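People ask me when a machine will take over the dull jobs at the Lomeck plant. I tell them to look at the parts bins first. 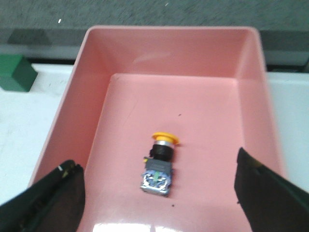
Small parts are the hard test. A person sorts 391 of them before lunch and thinks about dinner. A switch lying on its side in a pink tray, yellow cap one way and screw terminals the other, is a fresh problem for a robot – every time.

I would give it a few more years.

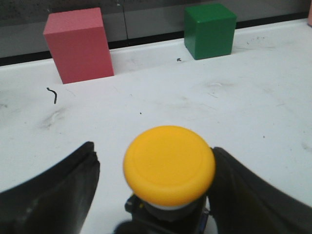 Until then, Lomeck should keep its 42 sorters and pay them better.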